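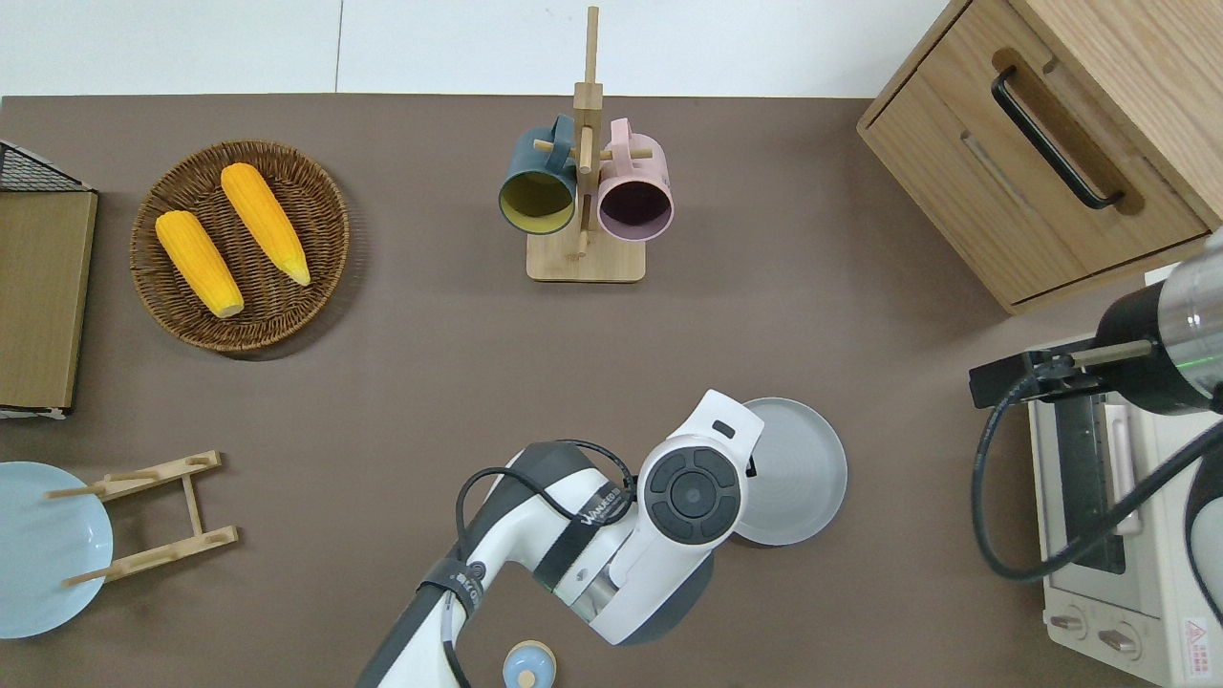

Corn in the basket, mug tree to the right.

Kitchen money tips, Feb round-up

Keep share paperwork OUT of the junk drawer. One folder per holding. Dividend slips at the front, newest first, buy notes at the back.

Write what you paid on the cover. Mine says Brilero, 200 shares, $152 all up incl. brokerage. Saves a hunt at tax time.

Set one day a month for it. Kettle on, check the franking credits, done. Dont look at prices daily.

Reinvesting dividends? Log every parcel, even the $9 ones. Esp the $9 ones. 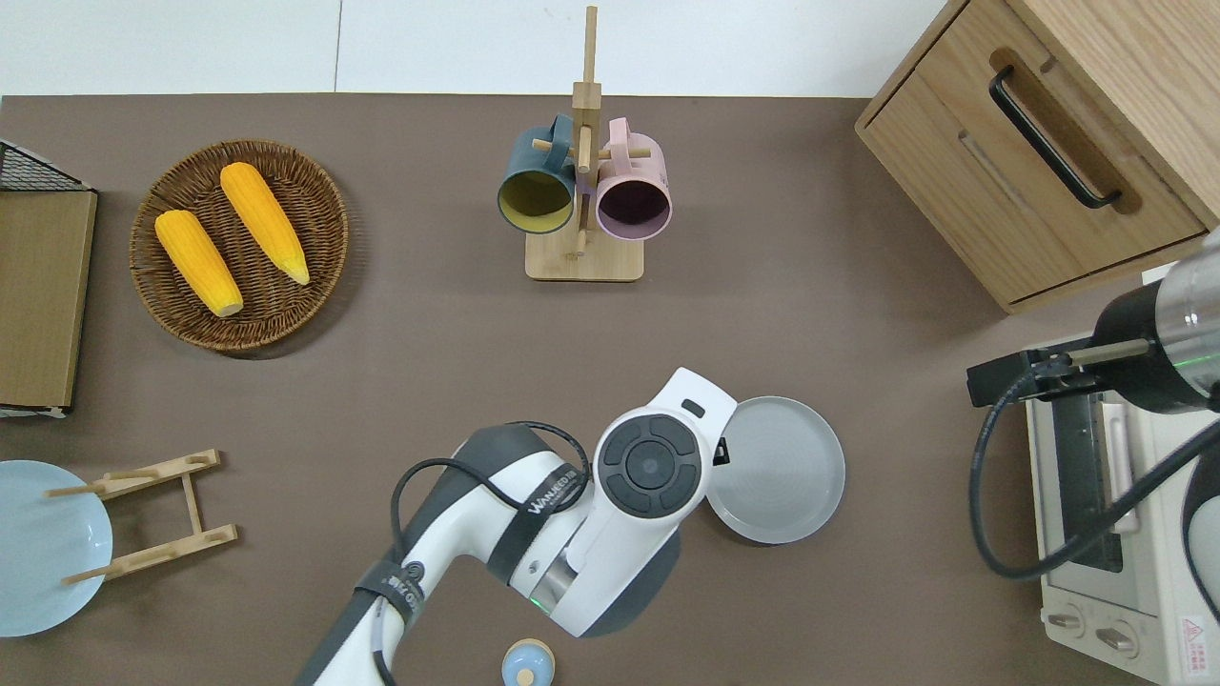 Ok from Cumcombe writes that a cheap exercise book beats a folder, one page per company, and the accountant charged $50 less becuase the parcels were already in date order.

Fair enough. Pen though, pencil fades.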